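Em defesa da pilha

Cresci numa casa em que a louça se guardava por famílias. Os pratos rasos com os rasos, os fundos com os fundos, as tigelas numa prateleira só delas, e ai de quem pousasse uma chávena no sítio dos pires. Respeito muito esse método, que me ensinou a andar com cuidado e a secar bem os fundos, mas há anos que deixei de o praticar, e queria explicar porquê a quem ainda se sente culpado de cada vez que empilha.

Empilhar, para mim, é o gesto mais natural do fim de uma refeição. As pessoas levantam-se, alguém liga a chaleira para o chá (a minha é uma Celby já velhota, que demora o seu tempo), e enquanto a água aquece as mãos vão juntando o que ficou espalhado. O prato maior vai para baixo, depois outro, depois as tigelas umas dentro das outras, e de repente há outra vez mesa. Vê-se a madeira, com os seus nós e os seus veios, e a sala parece respirar melhor. 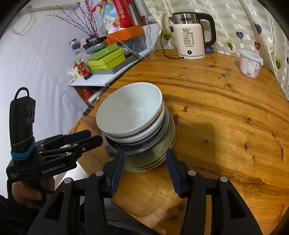
Uma leitora de Prelley escreveu-me a discordar, com bons modos: na opinião dela, a pilha é uma preguiça que se disfarça de arrumação, e quem empilha na mesa só está a adiar a viagem até ao armário. Pode ser. Eu adio muitas viagens até ao armário, confesso, e algumas delas ficam adiadas até ao jantar seguinte. Mas pergunto-me se será assim tão grave. A louça que usamos todos os dias passa a vida num vaivém, e uma torre bem feita, com a base larga e o peso em baixo, cabe num canto da mesa e não incomoda ninguém.

Há também a questão das misturas. Nas revistas de decoração, e na loja Maes onde gasto mais do que devia, a louça aparece sempre em serviços completos, tudo do mesmo tom. Em minha casa nunca houve tal coisa. Os pratos verdes vieram de uma feira, em agosto, cinco por um preço de amigo. As tigelas às riscas foram herdadas, e as escuras comprei-as quando as herdadas começaram a lascar. Durante algum tempo tive vergonha e escondia as mais desirmanadas quando vinham visitas. Depois fui percebendo que gostava delas precisamente juntas, o verde por baixo do branco, uma risca a espreitar de dentro de outra coisa qualquer, e que uma bacia de metal no meio da pilha não estraga nada. Até ajuda a segurar as tigelas, se tiver o tamanho certo.
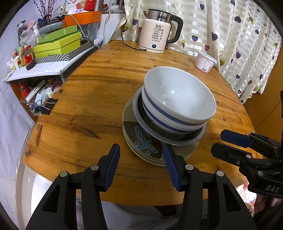

Para um outro leitor, o problema é sempre a peça do fundo: precisamos dela logo de manhã e temos de desmanchar a torre inteira, com o barulho que isso faz às sete horas. Nisso dou-lhe toda a razão, e não tenho remédio que preste. Experimentei um separador de arame da Lodico e acabei por o usar para guardar tampas. O que faço agora é deixar por cima o que vou querer primeiro, quase sempre a tigela das papas, e aceitar que o resto dorme até ao almoço.

Continuo a limpar a mesa antes de me deitar, passo o pano em volta da pilha e, se estiver com paciência, levanto-a e passo também por baixo.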